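Handing a Packing Station Over to a Robot Arm: Shift Setup and What Changes for the Crew

Updated 21 May 2025 by Anisa Sembiring, Harholm packing floor

These steps are for anyone who used to pack by hand at the Noler line and now runs the station with the arm. You don't need any programming.
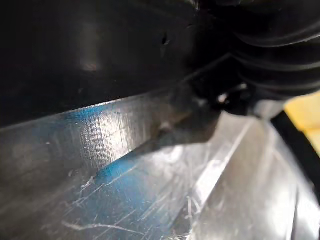
Before you start, check that the last shift signed the log. If the sheet is blank, find the lead and ask. Don't guess.

1. Press the stop button and wait for the light to go steady.

2. Check the bellows for splits. Run a finger around each fold. Spares are in the Jurketti cabinet, second drawer.

3. Wipe down any clear plastic with a damp cloth. Fine scratches can stay. Report a crack you can catch with a fingernail.

4. Load the recipe for the order. Small parts are 534. Read the number on the screen out loud to your partner before you accept it.

5. Run 5 picks at slow speed and watch every one. If a part drops, stop and clean the cup before you try again.

6. Go to full speed and sign the log.

What is different about the job

A shift here used to mean up to 1000 parts lifted by hand. The arm does the lifting now, and the operator refills, clears jams and checks every box before it closes. Wrists and shoulders get a rest. Eyes don't, and most of us found the first weeks more tiring than expected – watching is work too. Swap places with the person at the labeler at each break.

Alfredo Bautista and Virgilio Tiongson moved from packing to setup in September, and the pay grade moved with them. If you want the same training, put your name down with Vratislav Kollár. It is done on paid time.

Jams that come back after two cleanings go to maintenance. Write down the recipe number and leave the part where it stuck.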